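Chapter 4
Practicing on a Scratched-Up Table

I used to train every grasping policy on a perfectly clean simulated tabletop, and boy, did I love my scores! Then Setsuko Takeda, who shared my bench at Sakai, asked me to run the same policy on 8 worn surfaces, and it fell apart (292 failed picks, which I still have written down in my notebook). So we started changing the table texture every 100 episodes – scratches, specks, stains, whatever we could come up with.
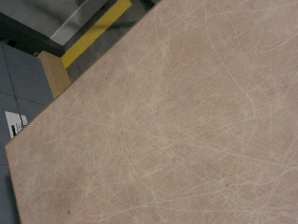

Riku Morikawa called the method Trekano, and the name stuck. In this chapter we'll build a small version of it together, starting with the texture sampler, so have your Chapter 3 code open!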